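Felt Ketchup Bottle, Play Food

Item 341
From the Nosska felt pantry range
Sold singly

A soft ketchup bottle for the play kitchen, the shop counter or the picnic basket. It is made one at a time in our workroom at Villanueva by Marites Dela Peña and Aileen Dizon, who cut and finish all the red pieces in the range. The bottle is light enough for a small child to carry and can be dropped, thrown or sat on without harm to the floor or the furniture.

It goes with the felt fries, the burger set and the hot dog and bun. Many customers buy it as an extra for a kitchen they already have. It stands a little taller than our mustard and takes up the same space on a shelf.

Body and label

The body is bright red with a soft, slightly fuzzy surface. We do not shave the surface down, so you will see and feel loose fibers, and the edges may show a pale fringe. This is normal for the material and gets a little more noticeable with handling.

The label is a white felt patch with a green line following its outline and a thinner tan one beside it. The lettering is drawn by hand — HEINZ and TOMATO KETCHUP in black, 1869 in red — with a small green curved design near the bottom. The letters vary in size and the patch may sit a little off straight.

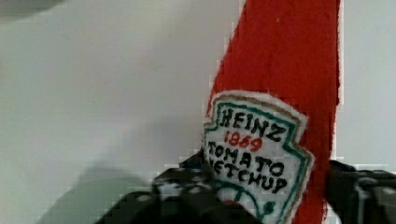

Size and packing

Height: 7 inches
Closure: none, the bottle does not open
Packed in: plain paper bag with a card tag
Ships from: Trilbridge

The bottle leaves us flat in its bag and may arrive with a crease across the middle. Press it between your hands for a minute or leave it on a shelf overnight. Do not iron it, even through a cloth.

Care

Wipe with a barely damp cloth and dry it away from direct heat. Keep water off the lettering. The bottle is not suitable for the washing machine or the dryer. Lint can be lifted with a strip of tape, but go gently on the label and don't scrape it with a comb.

Age

Suggested for children 3 and up. Not for children who still put toys in their mouths, as fibers can come loose. Check the edge of the label from time to time and put the bottle away if it starts to lift.

Ordering

Single bottles can be ordered from this page or picked up at the Reltgate shop. Shops and nursery schools that want a dozen or more should write to Efren Calimlim before ordering so that he can set aside matching red felt. Color can shift slightly from one roll to the next, and two bottles bought months apart may not be the same red.

We do not add names or change the wording on the label. A version with a blank label is available on request at the same price — put "blank" in the order notes.

Returns are accepted if the bottle has not been used and still has its tag. For a label that comes away in normal play, send the bottle back and Aileen will repair it. You pay postage to us and we pay it back to you.

See also: felt mustard, felt fries, burger set, hot dog and bun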